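ok quick thread on the generation ship story, bc I finished Flelen at 2 in the morning and have opinions

so: the book launches its ship in chapter one and by chapter 17 a faster ship has already passed it. whole premise gone. and it's still the best part??

Kazimír Ševčík wrote this 30 years ago btw. the overtaking bit is 70 pages of people reading old mail. loved it

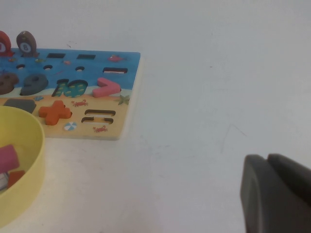

Grumside Science Fiction Reading Circle

anyway. the other one everybody keeps recomending is Indeo by Zdzisław Jasińska. sleeper ship, one guy wakes up early, you know the drill

EXCEPT the ship's computer is boring. on purpose. it just does inventory - no murder, no feelings. such a relief

my one gripe is the ending. 60 pages of court hearing about who owns the planet. I skimmed, sorry

what I want now: a slow ship book where they get there and the planet is fine. just fine. bit windy. teh drama is all plumbing

if that exists tell me. used paperback preferred, my shelf is a mess already

next up for the group is Kwiatkowski, the moon one. starting it in January - no spoilers pls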